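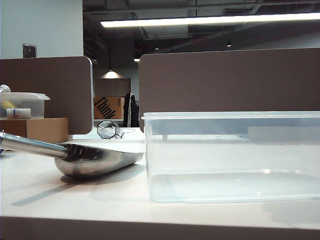 Visits > Packing and Warehousing > Terkitz

Visit report: an afternoon at the Terkitz repacking site
Posted in December by the Stekis visits desk

We use cookies to remember your settings. Accept / Manage

Terkitz repacks dry goods for shops and small kitchens. It buys in bulk and sends out tubs, pouches and boxes under its customers' labels. The company put in its first automated portioning line two years ago, supplied by Feltudum, and agreed to let our group see it in use. We arrived at 1 p.m. and left a little after four.

The visit began in the canteen with a short talk by the site manager. The building has 95 employees over two shifts. Before the line went in, portioning was done at long benches, with each person scooping from a bin, weighing, topping up or taking out, and closing the tub. The benches were busy all year, and sore wrists and shoulders were the most common reason for a visit to the nurse.

The line now does most of the scooping. Bulk product goes in at one end, an arm takes a portion, the scale checks it, and the tub moves along to be closed. It handles 44 products. The rest are still done by hand, either because the orders are small or because the product sticks, clumps or breaks.

On the floor we stood behind a yellow rail and watched a run of rice and then a changeover to split peas. The run was uneventful. The changeover took longer than I expected – two operators took out the scoop, wiped down the guides, fitted another and ran a few test portions before the tubs were let through. One of them said that changeovers are most of her job now. She used to fill tubs all day and talk to the person across from her. She likes the new work better but misses the talking, as the line is loud and the stations are far apart.

Pay was raised one grade for people who passed the operator course. The course takes 5 days and is given on paid time. Some of the older staff did not want it and moved to goods-in or to the hand benches. The manager said no jobs were cut when the line came in, but that people who left in the first year were not all replaced. I thought it was fair of him to say so without being asked.

After the floor we walked up to the office side, where new products and tools are tried out before anyone books time on the line. The work here is slow and small in scale. A person from the Kovács team, which does the trials under contract, talked us through how a scoop is chosen. The shape of the bowl matters more than the size. A deep bowl carries well but can hold on to fine powder, and a shallow one spills when it moves fast. 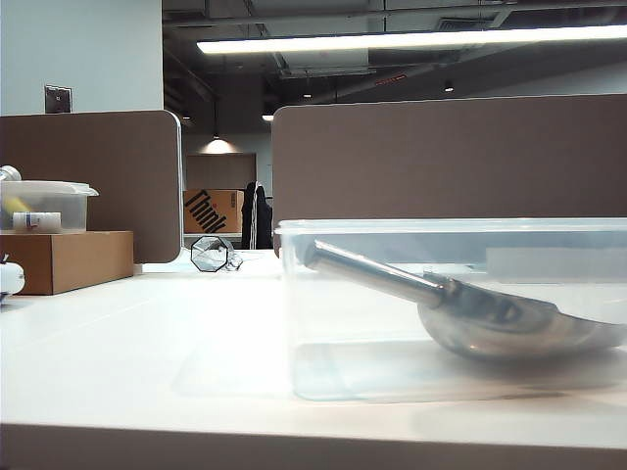 Do the operators get a say in which tools go on the line?
They do at the trial stage. Two operators from each shift come up for a trial and can send a tool back if it is hard to clean or awkward to fit.

That rule came in after a bad start. The first set of scoops was picked without the operators, and cleaning them added time to every changeover. There is now a log for tool problems, with 216 entries so far. Most are minor, such as a worn fitting or a label that came off. We were shown a few pages, and each entry had a reply written next to it.

The last stop was the hand benches, which were quieter than the line and better lit. The people there still work by eye first and scale second, and they were quick. Several said they would not swap.

Two practical notes for members going on the next visit. Closed shoes are required, and there is no parking at the front, so use the gate on the side road and allow ten minutes to walk around and sign in.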